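4.2 Reading the ruin at Titcombe

The gatehouse at Titcombe has been described as a ruin for as long as anyone has bothered to describe it. Local guides blame the weather. Our survey, carried out in May, blames the neighbors. Of the 82 dressed stones missing from the north wall, 26 can be found within 200 meters, doing useful work in garden borders and one rather grand pigsty. The matching tool marks leave little room for doubt – the owners of the pigsty left even less, having kept a carved date face out.

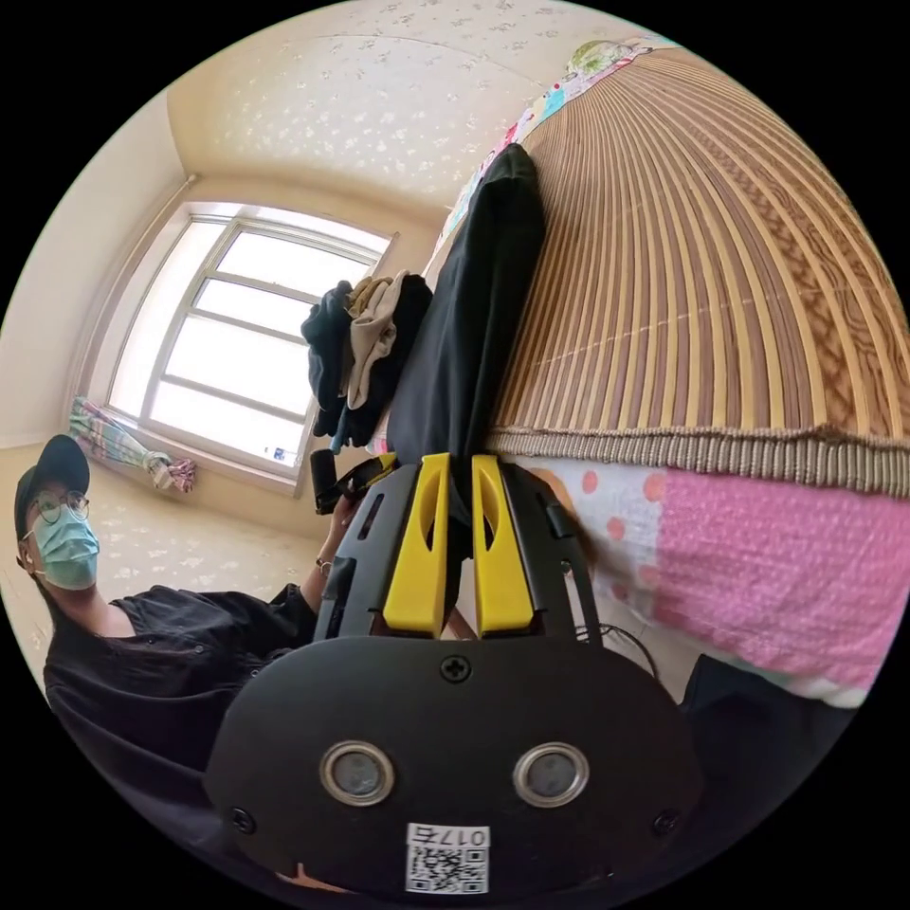 Figure 15. Hand-held gripper with two yellow fingers and a long black fabric item; a person wearing a cap and face mask at left.

What remains standing is mostly what was too heavy to carry. The lower courses survive on three sides, and the hearth is complete apart from its lintel, which Zaki traced to a bus shelter. Roots have done the rest. A fig tree now holds up the east corner and is also pulling it down, so any plan to clear the vegetation has to settle which of the two it does faster.

We follow Macapagal in dating the second floor to a later owner with more money than foundations. The joist sockets are shallow and unevenly spaced, and the stair would have met the upper room at the height of a tall man's forehead. Section 4.3 deals with the drains.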